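The council office is moving to Curnow

Aug 5, 2025

The district council confirmed this week that its main office is leaving Eron and going to Curnow. The move is due in November. I have lived in Eron most of my adult life and I can't say I was surprised, as the talk has been going round since the winter.

The reasons given are the usual ones. The building on Tiedemann Street needs a new roof and a new boiler, and the council says it can't pay for both. Curnow has a newer building with a car park, and the planning team is already based there. Put everyone under one roof and you only heat one roof.

I don't argue with the heating. My trouble is with the bus. From Eron to Curnow there are 2 buses in the morning and one back in the late afternoon, so anyone without a car who wants to sort out a housing form will lose a whole day to it. The bus from Miltitz doesn't go to Curnow at all. People there have to come into Eron first and change, and the times don't meet.

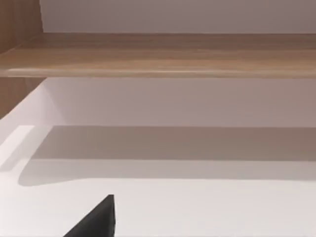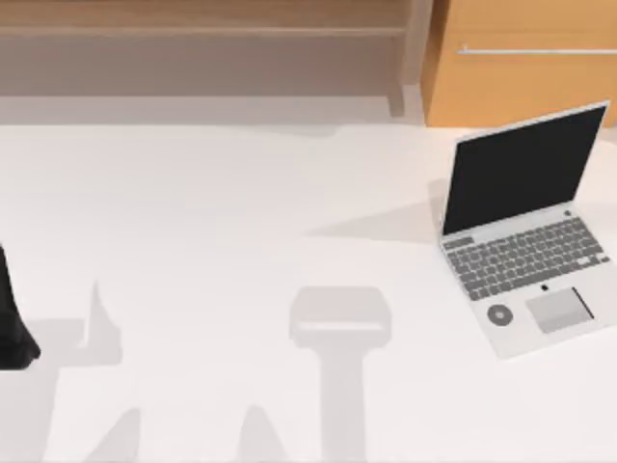

Written by the editor of this blog, Eron resident and former parish councillor

The council's answer is that most things can now be done online or by phone. That is true for council tax and for bins. It is less true for planning objections, where you still want to see the large drawings laid out flat, and for anything to do with housing, where people tend to arrive with a carrier bag of letters and need someone to go through them.

There was a petition against the move. It got nearly 1000 signatures, which is a lot for a town this size, and it was handed in before the vote. The report to councillors gave it one paragraph. The same report says the move will save money from the second year, but the cost of moving the archive is left as "to be confirmed". I asked about that at the public session and was told the figure would come later.

What Eron keeps is a help point in the library, open 8 hours a week. I think that is too little. When I was on the parish council we asked for the same thing in Miltitz and were given a desk on Thursday mornings, and it was closed inside a year on the grounds that it wasn't well used. It wasn't well used because hardly anyone could get there on a Thursday morning.

So I will be asking for two things. One is that the help point opens on at least one evening. The other is that the bus times are looked at before the move – the contract is up for renewal anyway. If you want to write in as well, address it to the clerk at the Tiedemann Street office, which is still taking post until the end of October.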